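Trumoscombe Stockroom Help
March, posted by the packing desk
2 comments · 3 shares

Ticket 265: small-goods sorting keeps getting mixed up

Hi all, me again! The rubber bands are ending up in with everything else, and I'd love to get this sorted before the Ollano order (3,000 pieces, help). I tried going by size first — hopeless, the big loops just tangle. Now I'm going by type, with the orange one in the middle and a black one either side.
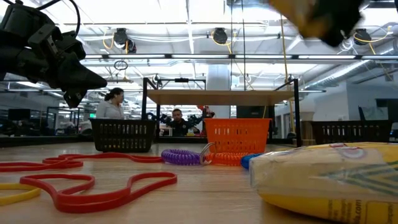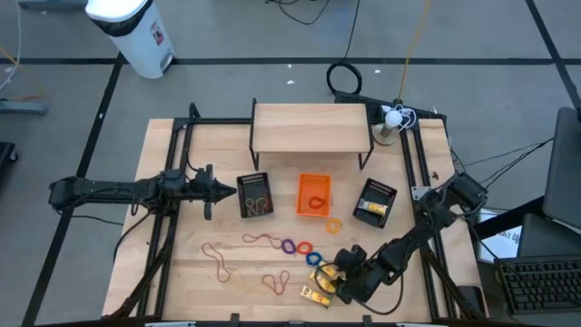 Category: Sorting & Storage

Plenty of bands still out on the wood in both of these, so it's not fixed yet. Could we get two more of the slotted black ones? And do the coiled keychains need their own spot, or can they share? Leaving this open till I hear back.

We use cookies to remember your login. Accept / Settings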